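Reading time: 1 minute

Draltbridge library to close for new heating

Draltbridge library will shut for seven weeks from December while its old boiler is taken out and a new heating system is put in.

The town council says the work will cost £116,000. More than 2,000 books from the ground floor will go into storage, and 75 boxes of local history papers will be moved to the Bellamy Hall in Skakbridge, where they can be read by appointment.

Loans due during the closure will be renewed automatically. Reserved books can be picked up from the Curkier Road community centre between 10am and 4pm.

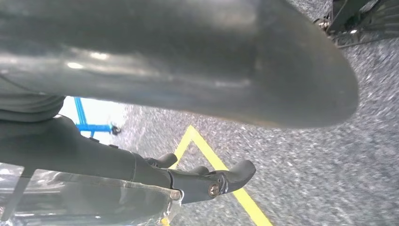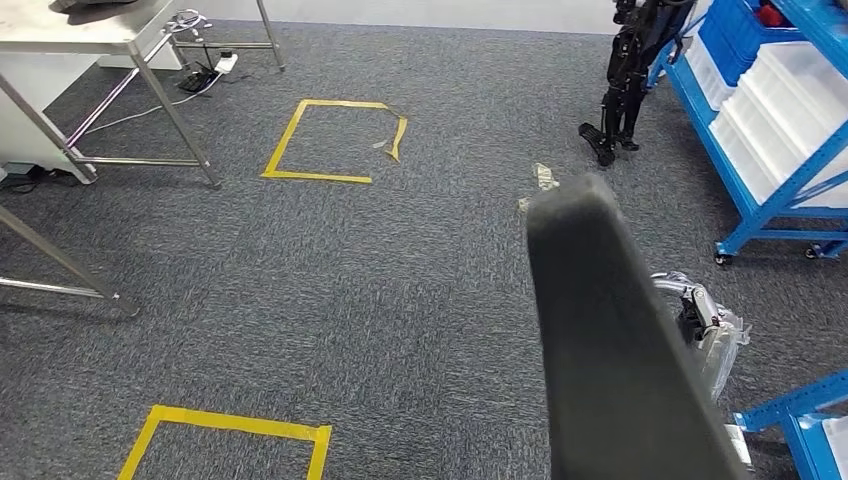

Second picture: yellow tape squares on the carpet.

Library manager Eglė Sakalauskas said the reading room had been too cold to use on several mornings last winter. "People were sitting in their coats," she said. "We would sooner close once and get it done."

The children's story hour moves to the community centre at its usual time. The book drop on the front wall will be locked.

Comments (3)

marrowman: Will the photocopier be moved too?

JeanP: Seven weeks seems a long time for a boiler.

Tilly_D: Radiators as well Jean, not just the boiler.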